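In Defense of the Cheap Humidor

by Charalambos Gavalas

I bought my first humidor for more money than I want my brother-in-law to know about. It was a Zacharopoulos, cherry on the outside, with a brass hygrometer set into the lid like a ship's instrument, and I loved that thing. I'd open it just to look at the cigars lying there (all nine of them, in a box made for 99). And for the better part of a year every cigar I took out of it smoked like a damp sock.

So when people at the shop ask me what box they should start with, I tell them to get a food container with a good gasket and a couple of humidity packs, and then I watch their faces fall. They wanted me to say cherry. I get it! I wanted somebody to say cherry to me too.

My beef with fancy wooden boxes is that most of them leak, and the makers know they leak, and they sell you gadgets to make up for it. That brass dial on mine read seventy percent in February with the furnace running day and night. It read seventy percent in August. I'm pretty sure it would have read seventy percent on the moon. When I finally dropped a little digital Wurov sensor in there, the number was so far off I thought the Wurov was broken, so I bought a second one, and they agreed with each other and not with the dial.

You can season the wood, of course. You wipe it down with distilled water, or you leave a wet sponge on a plate inside with the lid shut and wait, and then you wait some more, and if you rush it the dry wood pulls the moisture right out of your cigars. Some folks enjoy all that. I have a neighbor who talks about seasoning his box the way other men talk about smoking a brisket. Fine by me, but don't tell a guy with a five-pack and a birthday coming up that he has to go through it.

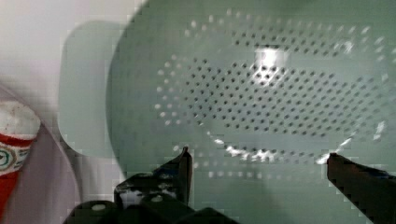
Vol. 3, No. 8

The other side has a case, and I'll make it for them. A plastic tub has no charm at all. Spanish cedar smells wonderful, and cigars that rest against it do pick up something nice over a long stretch. My answer is to put the cedar in the tub. Ask your tobacconist for the thin sheets out of empty boxes, or for the boxes themselves, and most of them will hand you a stack for free. I've got a Nustwood sampler tray sitting inside a container I used to keep pancake mix in (washed, and then washed again, because vanilla hangs around).

Then there's aging. The collectors will tell you that cigars need to breathe, and a sealed tub chokes them. Well, I pop the lid every week or so to pick out a smoke, and that's plenty of breathing. My Prallovby robustos have been in there going on two years and they're the best they've ever been, sweeter up front and without that peppery kick that used to make my eyes water. If I had 3000 cigars put away for my grandchildren I might think differently. I don't, and neither do you, probably.

What really gets me is the way the hobby makes new people feel about money. Somebody wanders in curious, and before he's learned which end to cut he's been told he needs the cabinet, the lighter with three flames and a leather case for the car. All that cash could have gone into cigars! You could try a different one every weekend for up to a year on what I paid for that Zacharopoulos, and you'd know a whole lot more about what you like than I did.

I still have it, by the way. It's on the dresser, and it holds my watch, my cutters and a bunch of bands I've been saving for no good reason. The dial says seventy.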